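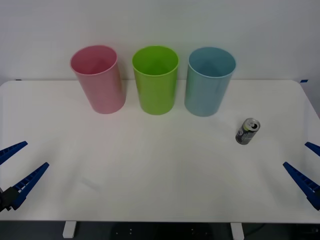 写本読み合わせノート 1月、午後の部

サーヴィトリー物語、ヤマとの問答のところから再開。前回は斧を持って森へ入る場面で止めた。出席はAlvaさん、Requenaさん、自分。底本はEston本のまま、対校にStarnell本とBech本を使う。Folportの断簡は該当箇所が残っている葉だけ参照。

進んだのは15詩節。予定より少ないが、願い事の順序で引っかかったので仕方がない。

願い事の順序

Eston本では、最初に舅の目が見えるようになること、次に舅の王国が戻ること、その次に実父に息子が百人授かること、と続く。Starnell本も順は同じ。Bech本は目と王国を一つの詩節にまとめてしまい、ヤマの返答も一回分少ない。書写者が飛ばしたのか、もともと短い形を写したのか。

Alvaさんは飛ばしたという見方。二つの返答の末尾がほとんど同じ言い回しなので、目が次の行へ滑ったのだろうとのこと。自分もはじめはそう思ったが、Bech本のその詩節は韻律が崩れていない。単純な脱落なら前後のつなぎに無理が出るはずで、誰かが整えた跡と見るほうが合う気がする。結論は出さず、異読欄に両方の可能性を書いておいた。

Requenaさんから、口承の語りではこの場面が伸び縮みするのは普通で、写本の段階だけで説明しようとしないほうがよい、という指摘。そのとおりだが、校訂の注にそこまで書くと長くなる。解説のほうへ回す。

語句のメモ

・ヤマの持つ縄。訳語は「縄」「索」「輪縄」で揺れている。これまでの七か所を見直し、本文は「縄」に統一、初出にだけ注をつける。「索」は仏教語の羂索を連想させるので避ける。
・抜き出される「親指ほどの大きさの人」。「魂」と訳すと読みやすいが、原文の具体性が消える。「親指ほどの人」を残し、注で説明する。ウパニシャッドの用例は、Alvaさんが次回までに出典を確認。
・サーヴィトリーがヤマに語る「七歩をともに歩めば友」という句。婚礼の七歩と重ねて読む注が手元の訳にあるが、ここでは善き人どうしの交わりの話として出てくるので、婚礼に寄せすぎない。注では触れる程度。
・「ダルマ」は訳さずカタカナ。ただし地の文で「法の王」と出るところはそのまま「法の王」。ヤマの呼び名が多すぎて読者が迷うというのはRequenaさんの以前からの意見で、人名一覧の「ヤマ」の項に別名を全部並べることにした。

Folport断簡

該当箇所にかかるのは四葉。うち一葉は右端の欠けがひどく、行末の数音節が読めない。残る部分はStarnell本に近いが、サティヤヴァットの父の名の綴りだけBech本と一致する。一致がここだけなので系統の根拠にはしない。

葉の並びは目録の番号と内容が合っていない。番号どおりに読むと、ヤマが去ったあとに断食の話が来てしまう。目録の番号は変えず、こちらの表に内容順の列を足した。引用するときは目録番号を使うこと。混ぜると後で必ず困る。
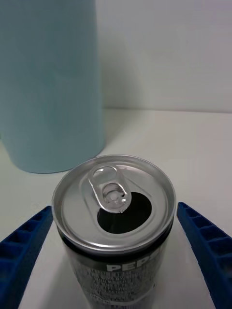

異読表の作業

入力済みの異読はほぼ56件。綴りだけの違いと意味の変わる違いが同じ欄に入っていて見づらい。今日から列を分ける。連声の処理による差は綴りの側に入れる。迷ったものは意味の側に入れ、備考に「要確認」と書く。

前回の表で、Starnell本の読みをEston本の欄に入れていた行を見つけた。夜、森から帰る場面の詩節。修正済み。同じ日に入力した前後の行も写真と突き合わせたが、ほかに取り違えはなかった。

訳文の調子

サーヴィトリーの台詞をどこまで丁寧にするかで少し議論。自分の下訳は終始「〜でございます」で、Alvaさんが重いと言う。相手は神で、しかも夫を連れていこうとしている場面なので敬語は外せないが、理屈で一歩ずつ押していく話しぶりが敬語に埋もれるのは確か。「〜です」を基本にして、願いを口にするところだけ一段上げる形で、次回までに訳し直す。

ヤマの側は「引き返せ」で始まる。何度も出てくるので変化をつけたくなるが、原文も繰り返しに近いため、そろえておく。最後に命を返すくだりで口調が変わるように読めるのは訳者の読み込みかもしれない。Requenaさんは変えてよい派、自分は保留。

次回まで

・自分:台詞の訳し直し、異読表の列分け
・Alvaさん:「親指ほどの人」の出典、Bech本の韻律をもう一度
・Requenaさん:願い事の場面の口承例、解説用に短く

次回は息を吹き返したサティヤヴァットが「長く眠ってしまった」と言うところから。帰り道の描写に火と果実の籠が出てくるが、籠の語がBech本だけ違う。先に辞書を引いておく。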